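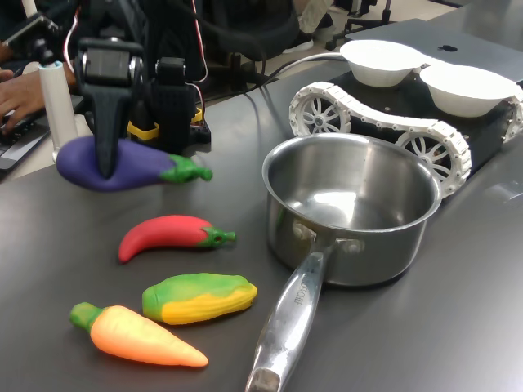 ## Bras de tri : réglage de la pince et usure du doigt

**ruben_vdl** · 29 février 2024

Bonjour à toutes et à tous ! Notre petit bras Inga prend les légumes en plastique un par un pour les mettre dans la casserole. L'aubergine passe très bien quand la pince la prend couchée, par le milieu, mais le piment me donne du fil à retordre : le doigt noir arrive trop bas et frotte sur la table. J'ai mis la position fermée à 920 dans Plarness et resserré les vis du servo du poignet (elles avaient bien besoin d'un tour de clé, les pauvres). Vous feriez quoi, vous ?

**Urmila K.**

Coucou Ruben ! Moi je remonterais d'abord le point de descente de 2 mm, sans toucher à la fermeture. Et regarde tes fils près du coude, il leur faut du mou, sinon ils tirent sur le connecteur et le servo perd sa référence.

**ruben_vdl**

Merci Urmila, je refais le zéro doigt bien vertical, pointe posée sur le légume du haut, et je note la valeur.
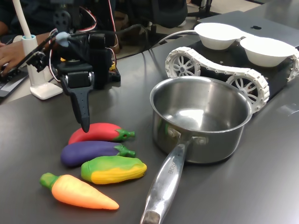 **Sushil Gautam**

Pas d'accord avec cette méthode, désolé ! Le plastique s'enfonce un peu sous la pointe et ton zéro change d'un légume à l'autre. Je prends toujours la table nue, avec une cale de 8 mm.

**Urmila K.**

Oui, enfin, Sushil, la cale c'est très bien pour la hauteur, mais le jeu du poignet, tu ne le vois pas comme ça…

**ruben_vdl**

Bon, j'essaie la cale ce soir et je vous redis, et encore merci pour votre patience !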